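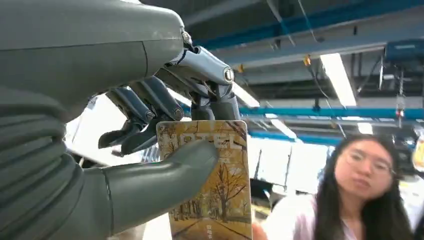 Grey robotic hand gripping a hotel key card.

Building line

February | By Ustyna Zakharchenko
Print | E-mail

A building line is the line on a plan that the front of a building isn't allowed to cross. Some places measure it from the edge of the road, some from the middle, and a few (mine included, for years) from a row of older houses that everybody agrees to treat as the front. You'll also see it called a frontage line or a setback, though strictly I'd say the setback is the distance and the building line is where you end up once you've measured it.

Origins

People were told to keep their walls out of the street long before anyone drew it neatly on paper. My favourite early case is Roltcombe, where an order of 1722 told householders on the market street to rebuild "even with the church house and no nearer the kennel" – kennel meaning the gutter, which confused me terribly the first time I read it! The order doesn't give a single measurement. It names 311 paces of street and leaves the rest to the church house, and when the church house itself was pulled down the line carried on without it.

Plenitz went about it the other way. The town had a surveyor draw every street on one enormous sheet, with the permitted fronts in red ink, and owners paid a fee to have their own bit copied out for them. 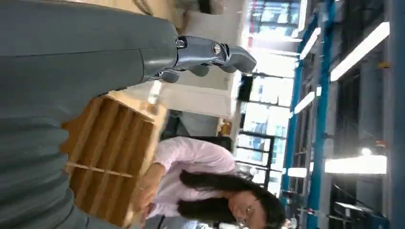
The red line soon became a thing people bought and sold around. If your house stood forward of it you could stay put, mend the roof and paint the door, but once you knocked the front down you had to rebuild behind the line and the strip in front went to the street. That's a slow way of widening a road, and it leaves the odd gap-toothed look you still get in Plenitz, with one old house sticking its elbow out between two that have stepped back.

How it works now

Most modern lines are set in a local plan, plot by plot or street by street. Porches, steps and bay windows are usually let off up to a point, and the point is what people argue over. In the Dandamano extension every plot of 512 square metres or more has a deeper line than its smaller neighbours, so the pavement edge is straight and the house fronts wander in and out.

Then there's the question of whether a line can lapse if it's ignored for long enough. I used to think it could, and said so in an earlier version of this entry. 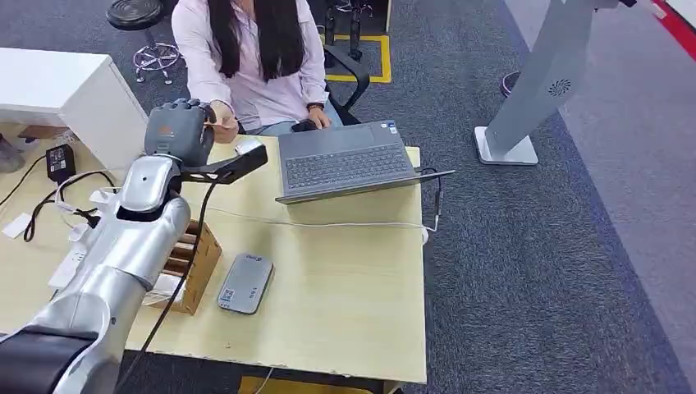 Kalliopi Petek wrote in to say that I'd mixed up two things: the line itself stays on the plan however many people build over it, and what runs out is the time the authority has to do anything about a particular wall. The next owner who rebuilds, she added, is held to the line just the same.

I've changed the section to match. The Mnguni plan is a good one to look at here, with 4000 plots on it and a separate list of the walls that were left alone.

See also: easement, frontage, plot ratio, right of way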